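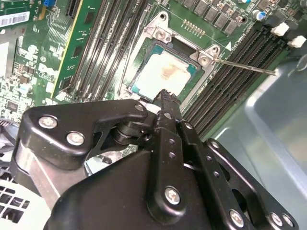 The woman who runs the repair bench at Drurndale has views on thermal paste, and she will share them whether you came about thermal paste or not.

"People think more is kinder," she says. "Like butter. Then it dries out, and I'm the one scraping it off with a cloth and a bad attitude."

Fornuron, her two-room workshop, takes in retired office desktops and sends them out again to schools and charities. It handled 355 of them last year. Most are dull, which she means as praise.

"Dull machines have handles and latches. Somebody thought about the poor soul who'd have to open them. Your fancy home-built thing has a window in the side and a screw you can only reach if you're a weasel."
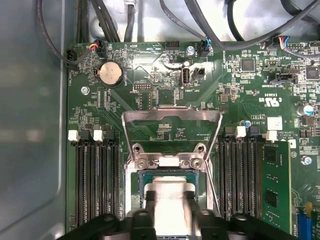 The processor is the part that makes newcomers hold their breath. She makes them lift the lever slowly and say out loud what they are about to touch.

"It feels daft. It's meant to. You don't rush when you feel daft."

And the memory? "Push until it clicks. Then push again, as you imagined the click."

She learned the trade at Riis, a shop that sold printers and regretted it. Her first solo job was a tower with a dead coin battery, which took her 2 days and cost the customer 200 kroner. "I'd replaced everything else by then. Lovely machine, afterwards."
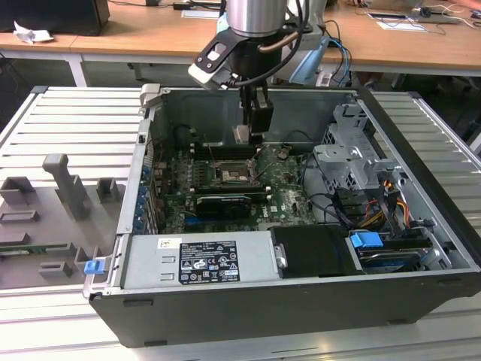

She always works with the case on its side, and she is strict about cables. Tidy ones worry her.

"If it's all tied up beautifully, I have to cut it all to get at the drive. Give me a bit of spaghetti."

Does she have a computer at home?

"A laptop. It's filthy. Don't print that."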